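Holding still is a skill

July 24, 2020
by Smaranda Anghel

Filed under: robots, two arms, lab notes

I have been meaning to write up the lid work for a while. The short version is that our two-armed robot kept dropping the lid of a trash bin while it worked on the bag inside, and a small change to how we train it made the drops much less common. The long version follows, with the parts that didn't work left in.

The task is called Manzano in our notes. Sebastian Oprea named it and I never asked why. The robot drives up to a bin, opens the lid with one arm, keeps it open, and gets hold of the bag with the other. We train it by copying. A person steers both arms, we record everything, and a network learns to predict the next bit of arm motion from the camera views and joint positions. We have 656 recordings of Manzano that I consider usable. Before cleaning there were more, but I threw out anything where the person steering had to stop and start over.

The network is called Rudness. It is not fancy. It takes the head view, the two wrist views and the joint angles, and puts out a short run of future positions for both arms at once. We add up the error over all the joints and that is the loss. 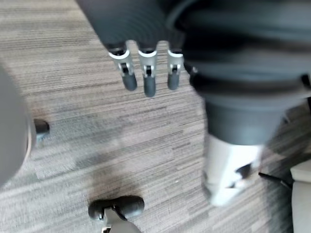
My first guess was that the wrist views were the trouble, so I spent most of a week on them. I went through a pile of wrist frames by hand and sorted them by what you could learn from each. Plenty of them had nothing of the bin in them. You get open fingers over striped carpet, a chair caster at the bottom, a thin black cable lying across the floor, and the hand itself smeared by its own motion. I thought the network might be latching on to chairs and carpet, so I trained a version with the wrist views hidden whenever the hand was away from the bin. It did no better on the lid. It was slightly worse at the first reach, and I put the views back.

Then I tried the opposite and gave it more past frames, on the theory that it was forgetting it had a lid to hold. This made it slower to run, and it picked up the habit people warn about, where the network looks at what the arm was doing a moment ago and just keeps doing that. It would hold the lid very nicely and never start on the bag. I have a folder of those runs that I won't be sharing.

What got us moving was a boring plot. I took the error and split it by arm and by phase of the task instead of looking at the sum. In the part where one arm holds the lid and the other works the bag, almost all of the error came from the bag arm. The lid arm barely moves in the recordings, so predicting it is easy, and the loss for it goes close to zero early in training. After that the network has no reason to care about it. A tiny drift in the holding arm costs next to nothing in the loss. On the robot that same drift adds up until the lid slides off the fingers.
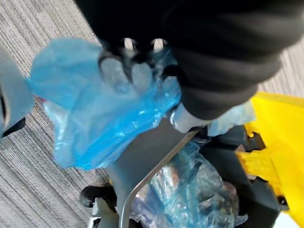
The bag arm is a different story, and it soaks up the training. Thin plastic doesn't do the same thing twice, and two people steering the robot will take it up in different ways. From the wrist you often can't tell much, either. The blue plastic wraps over the fingers so that you see them as gray lumps through it, and it blurs as the arm moves, while the metal handle and the yellow part beside it stay fairly crisp. So the network is being asked to guess something that is hard to guess, and it gets punished for it on every frame. I had been reading that as a sign it was learning the important part. Mostly it was chasing noise.

The fix we settled on has two pieces. Neither one is new taken alone, and I'd be surprised if someone hasn't put them together before us.

The first piece is a label. For every stretch of every recording we mark each arm as holding, moving or idle. Idle and holding look the same if you only check joint speed, so speed isn't enough. We used speed plus whether the fingers were commanded closed or pushing, and then fixed mistakes by hand. Sebastian wrote a little viewer for this called Pesteck, and going through all the recordings took the two of us longer than I want to admit.

The second piece is what we do with the label. When an arm is marked as holding, we scale up its share of the loss, and we also shove it off its recorded position by a small random amount in the input while asking for the recorded position in the output. So the network sees the holding arm slightly out of place and learns to bring it back. When an arm is moving or idle we leave it alone. I ran 2,000 training steps between checks and watched the two arms separately, which I should have been doing from the beginning.

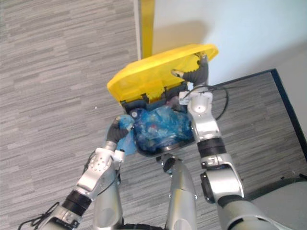 Choosing the size of the shove took some care. Too small and it changes nothing. Too big and you are teaching the arm to recover from places it could never be in with the lid still up. The right hand has its fingers hooked at the far rim of the yellow lid, with a silver fingertip pressing on the underside, so there isn't much surface to play with before contact is lost. Meanwhile the left hand has only the edge of the blue bag pinched. Sebastian wanted to shove both arms during this phase to keep the code simple. We tried it and the bag arm got hesitant, hovering and closing on air. With the shove on the holding arm only, that went away.

For the test we ran 93 trials with the new training and the same number with the old one, mixed up so that whoever was standing by the stop button didn't know which was loaded. With the old training, losing the lid was the most frequent way to fail by a wide margin. With the new one it happened in 7 trials. The rest of the failures are now mostly the bag hand missing its pinch, or getting it and then losing it, and those didn't improve at all. I didn't expect them to.

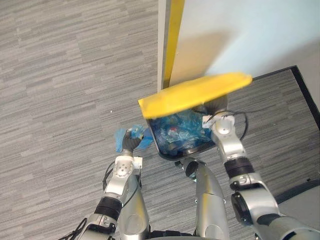
A few cautions, in case you want to try this. All of our trials used the same kind of hinged lid. We changed where the robot started and how full the bin was, but the floor and the room stayed the same. A lid that springs shut would need force in the hold, and our loss knows nothing about force. Also, the labels were made by the same people who ran the tests. I don't think that hurt anything, but a stranger's labels would be a better check.

I also ran the new training on the drawer task we have from last year, where one arm holds a drawer open while the other puts something in. There it made no difference that I could measure. The drawer stays open by itself well enough, so the holding arm was never doing much. I find that reassuring, in the sense that the method seems to help where the hold matters and stay out of the way where it doesn't, but one drawer is thin evidence.

The thing I would like to get rid of is the hand labeling. My current idea is to train a small classifier on what we have and let it label the rest, with Pesteck used only for the stretches where it is unsure. Idle against holding will be the hard part again. There are stretches where the person steering parked a hand against the lid without really supporting it, and even Sebastian and I didn't agree on those.

Code will go up on the Tukotari page once I have taken my own file paths out of it. The labels can go up at the same time. The raw video will have to wait until I find somewhere to put it.

If you have done something like this with a task where the arms swap jobs halfway through, please write to me. We have one coming up in which the lid hand has to become the bag hand, and I don't know yet what the label should say during the handover.

Related posts
Splitting your loss by joint, and why I didn't
Two people, one robot, different habits
The drawer task, a year on
Pesteck: keyboard shortcuts I keep forgetting
What went wrong with longer history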